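Trokstead bed tray, three weeks in

Posted Jun 3, 2023

I've wanted a proper tray for weekend breakfasts for ages, and I finally picked up the Trokstead at Itberg for $26. I love it! I was ready for something flimsy that would live behind the fridge by July, and instead it comes out every single morning (weekdays included, which has done nothing for my punctuality).

The best part is the rim. My old tray was basically flat, so one wrong knee and the toast was in the sheets. This one is more like a shallow box, high enough to keep a coffee spill where it belongs but low enough that you can still cut a pancake without banging your wrist. Fruit stays put too, and I eat a lot of it in bed.
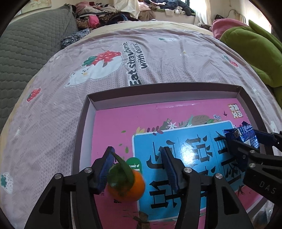 A mandarin in a tray on the bed, leaf still on.

Cleaning is easy. I wipe it down with dish soap and a sponge, and so far jam, syrup and one entire soft-boiled egg have come off without a mark. It slides in next to the cutting boards when I'm done.

Gripes? I have 2. The price sticker left a gummy patch that needed cooking oil and a lot of rubbing, and I wish there were a larger size, because a dinner plate and a bowl together is a squeeze. The Rasutico one my sister has is bigger, but she paid $40 and it wobbles.

I'm already thinking about a second one for the guest room.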